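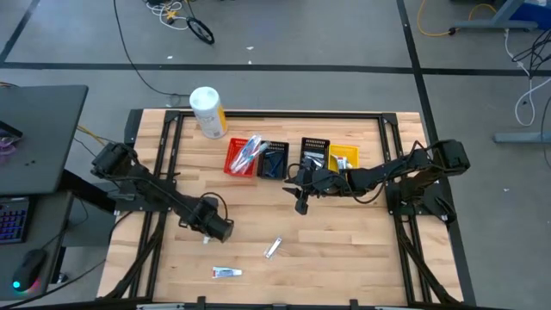 COMMUNIQUÉ DE PRESSE
Pour diffusion immédiate
Mardi 17 juillet 2001

Kestley reprend les magasins Nikora : 14 points de vente, 70 emplois conservés

Kestley, distributeur de quincaillerie et d'outillage pour particuliers et artisans, annonce la reprise du réseau Nikora. Accord signé hier soir. Effet immédiat pour les fournisseurs, à la rentrée pour la clientèle.

Le périmètre : les 14 magasins, le stock, l'entrepôt d'Arnudton, la marque. L'activité de vente par correspondance n'est pas comprise. Elle reste chez le cédant, qui communiquera de son côté.

Ce qui change, ce qui ne change pas

Les enseignes Nikora restent en place. Pas de changement de nom prévu avant l'été prochain, et encore, magasin par magasin. Les horaires sont maintenus, y compris l'ouverture du samedi en continu. Fermeture du lundi matin maintenue aussi, sauf à Arnudton.

Cartes de fidélité : valables. Bons d'achat et avoirs : acceptés jusqu'à leur date d'échéance, dans tous les magasins du réseau et plus seulement dans celui qui les a émis. Les clients en compte professionnel recevront un courrier avec les nouvelles coordonnées bancaires. D'ici là, régler comme d'habitude.

Les commandes en cours seront livrées aux conditions prévues. Un retard est possible sur la visserie inox et les serrures à larder, le temps de l'inventaire. Les magasins concernés préviendront par téléphone.

Emploi

Les 70 salariés de Nikora sont repris avec leur ancienneté. Les représentants du personnel ont été consultés en février puis à nouveau ce mois-ci, avis favorable. Une partie des fonctions administratives rejoindra le siège de Kestley, sur la base du volontariat. Primes de transport revues à la hausse pour les personnes concernées. Deux postes de vendeur-conseil sont à pourvoir tout de suite, un au rayon électricité, un à la coupe bois.

Arnudton, entrepôt unique

L'entrepôt d'Arnudton devient la seule plateforme logistique du groupe. Il sert aujourd'hui les magasins Nikora, il servira aussi ceux de Kestley à partir de l'automne. Des travaux sont prévus sur le quai de chargement et sur la toiture côté cour, consultation des entreprises en cours - les dossiers sont à retirer sur place avant la fin du mois.

Surface de stockage portée à 796 mètres carrés de plus par l'annexion du bâtiment voisin, ancien dépôt de matériaux inoccupé. La circulation des camions se fera par l'entrée nord, comme demandé par les riverains. Aucune livraison avant sept heures.

Une gamme commune : Amoah

Premier résultat concret du rapprochement, la gamme de peintures et lasures Amoah, jusqu'ici vendu uniquement chez Kestley, arrive chez Nikora. Presque 40 références : peintures acryliques mates et satinées, lasures extérieures, sous-couches bois et plâtre, vernis de finition. Mise à la teinte dans les cinq plus grands magasins. Dans les autres, commande au comptoir et retrait sous trois jours ouvrés.

En sens inverse, l'outillage de jardin Nikora entre chez Kestley. Bêches, griffes, sécateurs, manches de rechange vendus séparément. Les prix seront alignés sur les plus bas des deux réseaux pour les articles présents dans les deux catalogues.

Calendrier

Août : inventaire général. Chaque magasin fermera une journée, date affichée en vitrine.
Septembre : arrivée de la gamme Amoah, nouveau ticket de caisse, avoirs valables partout.
Octobre : bascule logistique sur Arnudton.
Fin d'année : catalogue commun, disponible gratuitement en magasin.

Les conditions financières de l'opération ne sont pas communiquées.

À propos de Kestley

Quincaillerie, outillage, peinture, électricité. Clientèle de particuliers et d'artisans du bâtiment. Société familiale, capital non coté. Service de découpe et d'affûtage dans tout les magasins.

Contact presse

Kestley, service communication. Dossier de presse, liste des magasins et logos sur simple demande par courrier ou télécopie. Visites de l'entrepôt d'Arnudton possibles pour les journalistes, sur rendez-vous, le matin uniquement.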